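Bench hands wanted, Sargate workshop

Posted Sep 23, 2022
Reply to: So-yul Song, workshop lead
Two posts, part time, paid

Clestodow takes in desktop computers that offices have finished with, opens them up, sorts out what is inside and sends the good ones back into the world. Schools get most of them. A few go to people who swear they only need it for email and then ring up asking about graphics cards.

We have 400 towers promised for December and a store room in Sargate that can no longer be crossed in a straight line. We are looking for 2 people to work at the bench until the pile is gone, with a fair chance of staying on after that, as another pile generally arrives.

What the work is

You take a tower off the trolley, lay it on its side, take the panel off and look in. Then you work through it in the order on the card. Drives come out first. Each one is read, logged, wiped and either put back or set aside for shredding. After that come memory, cards, cables, fans and dust, and the dust deserves its place on the list. Some of these machines have spent the best years of their lives under a desk beside a biscuit drawer.

Most of the towers in this batch have drives held by blue plastic handles. You will come to know these handles well. They are meant to be worked by hand without a screwdriver, and they mostly are, if you press where they want to be pressed and not where you feel they ought to be. Muthoni Mohamedi can do a bay in the time it takes most of us to find the latch. She has offered to train the new starters, and she is patient up to the third snapped tab.

Cables go back where they came from. We mention it here so that it does not have to be mentioned later. A data lead that has been dragged across the fan will be found by a teacher in front of thirty children, and the teacher has our phone number.

The bench

The work tables are slotted aluminium, which is excellent for bolting things to and less excellent for dropping small screws on. A magnetic dish is provided. Use it. Parts that need to stand up while you deal with them go in the grey holders.
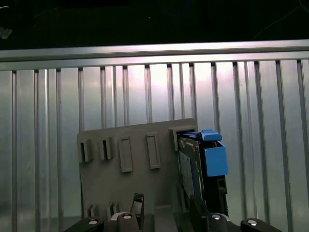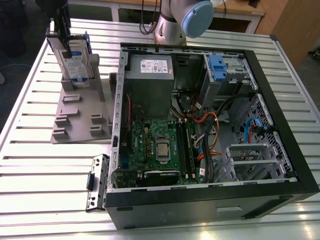
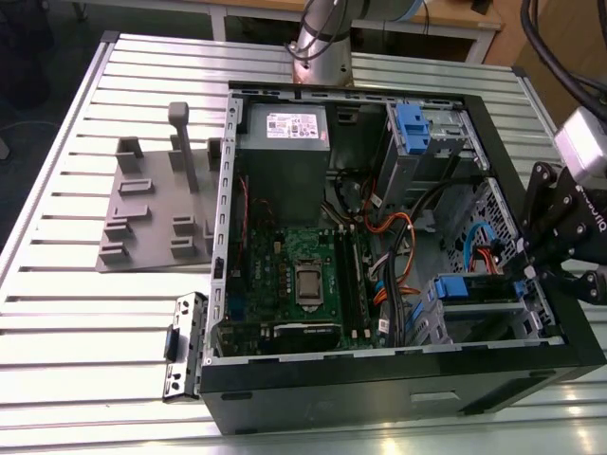

Who we are after

You do not need a certificate. We have had very good people who came from watch repair, from a school kitchen and from a bicycle shop, and one very bad one who had all the certificates and would not label anything.

You should be able to:
– tell a power supply from a drive cage, or be willing to be told once
– read small print on a label and copy the number down correctly, including the bit where a zero might be a letter
– keep screws from one machine out of another
– lift a full tower from trolley to bench
– stop when something will not move, and ask, before it moves in two pieces
– write legibly, or at least consistently

Steady hands help. So does a tolerance for doing the same job again tomorrow. If you want variety, the colour of the cables changes from time to time, but we would not want to oversell it.

Useful but not required: some experience with older desktop machines, knowing which way round a processor goes without having learned it the expensive way, and a driving licence for the monthly run to our other store at Prarnberg.

Hours and pay

Each post is 9 hours a week to begin with, split over two mornings or taken as one long day, whichever you can stick to. Pay is by the hour and is the same for both posts. The rate is on the application form, because the person who runs our website has strong opinions about figures in adverts. Travel to Prarnberg is paid when you are sent there. Travel to Sargate is your own affair, although there is a bike rack and a bus stop by the gate.

Tea, coffee and hot water are free. Drinks live on the shelf by the door and never on the bench. This is the only rule in the workshop that is enforced with a raised voice.

Training

Your first two sessions are spent at one bench with Muthoni. You will strip one tower completely and put it back together, and then do it again after she has quietly swapped something. If you find the swap, you are ready. If you do not, you get another go and a longer look at the card.

New starters do not sign off their own machines for the first month. Every tower is checked by a second person before the panel goes back on, and that carries on for as long as you work here. So-yul's machines are checked too. She was caught last spring with a lead left unplugged and has been very gracious about it, considering how often it comes up.

We keep our records in a job sheet system called Won. It is slow and it logs you out when you sneeze, but it does know where every drive went, and the firms who give us their machines care about that more than anything else. You will be shown how to use it. You will also be shown the paper sheets we use when it sulks.

A word about data

Donated drives sometimes still have things on them. You will not look. You will sign a short agreement saying so, and the reading station is set up so that it shows you the drive's number and its health and nothing more. If a drive fails its wipe, it goes in the locked box. There is no third option and no "just one more try" at the end of a long morning.

How to apply

Fill in the form at the front desk or ask for it by email, and send it back with a few lines about something you have taken apart. It need not be a computer and it need not have gone well. Last time we had 59 applications, and the ones we remembered were about a sewing machine, a lawnmower and a very unfortunate accordion.

We will invite a handful of people in for a half-hour at the bench. You will be given a tower, a card and a screwdriver, and someone will sit nearby pretending to do paperwork. Please wear sleeves that stay out of the way. Long hair should be tied back, and rings are best left at home – there are sharp edges inside these cases and they are not fussy about what they catch.

If the bench is too high, the print on the card too small or the room too loud for you, say so on the form and we will sort it out before you come. Both tables can be lowered and we have a decent magnifying lamp.

Questions about the work should go to Muthoni Mohamedi, and questions about hours, pay or the form to So-yul Song. Either of them will answer the workshop phone if it can be found.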